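Cellar Support Desk - Ticket 1000
Product: Lorna tank temperature controller
Site: Omau Cellars, white wine building
Opened by: Chiamaka Tamuno, assistant winemaker
Assigned to: Teun Michiels
Status: Closed, with follow-up

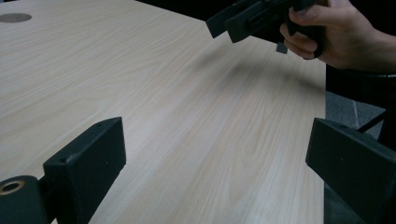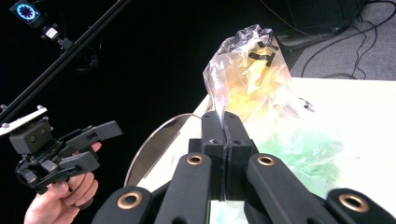
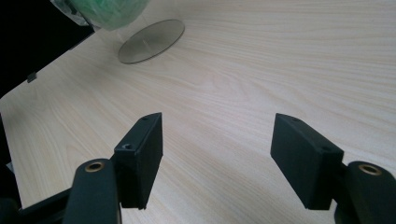
Summary of the fault. The Lorna controller on Tank 17 reported that the wine had reached its cold stabilization set point, but the cellar's hand thermometer gave a warmer reading at the sample valve. Tank 17 holds the Riesling intended for the March bottling. The customer asked whether the chilling period should be counted from the controller's record or begun again. Before replying, the desk requested a sample of the crystals left on the racking screen, and advised that they be sent in a clear plastic bag, similar to the crumpled one in the second picture, so that they could be looked at without being handled. The customer was also asked to leave the set point unchanged until further notice.

Entry 1 - Teun Michiels
Reviewed the controller record supplied by the customer. The temperature line falls in an ordinary curve and then becomes flat. A tank of this size normally shows a small rise and fall as the glycol valve opens and closes. No such movement is present. Requested that the customer confirm the position of the probe and the level of wine in the tank.

Entry 2 - Chiamaka Tamuno
The probe is in the lower thermowell. The tank is full. Our thermometer was checked in ice water this morning and reads correctly. The glycol valve is closed, and the controller shows no alarm. Please advise whether we may open the valve by hand, as we do not wish to lose the weekend.

Entry 3 - Teun Michiels
Manual operation of the valve is permitted under supervision. The outlet should be watched for ice on the jacket wall. The customer is asked to swap the probe leads between Tank 17 and the neighboring tank and to report both displayed values. Please label each lead before it is removed.

Entry 4 - Chiamaka Tamuno
Leads swapped. The neighboring tank now shows the low reading on its display, and Tank 17 agrees with our thermometer. Leads have been returned to their original positions. Valve was opened by hand at noon and one of our staff is remaining with the tank.

Entry 5 - Niamh Hegarty, technical review
The result of the swap places the fault in the probe or its lead. The controller and its relay are working as designed. Two causes are consistent with the record: moisture in the connector, or a break in the lead where it passes under the catwalk. Customer to open the connector, dry it, and inspect the pins.

Entry 6 - Chiamaka Tamuno
There was water in the connector housing and green residue on one pin. Our wash-down hose is used directly above it. We dried and cleaned the pins, but the reading remained low. The spare probe has been fitted and its reading matches the thermometer. The valve is again under automatic control.

Entry 7 - Niamh Hegarty
On the question raised at opening: the earlier hours should not be counted. The wine was not at the required temperature for a known length of time, and the crystals show only that some tartrate has dropped. The chilling period should begin again from the time the replacement probe was fitted. A cold stability test is recommended before the wine is filtered. The choice of test remains with the winemaker.

Resolution
Failed probe replaced by customer from stock. A new spare has been ordered under warranty. The customer has agreed to move the connector away from the hose point and to fit a drip cover.

Follow-up
Teun Michiels to request a copy of the stability result and attach it to this ticket. Niamh Hegarty to add a note on flat temperature lines to the Lorna installation guide.

Ticket closed Saturday, August 20, 2011.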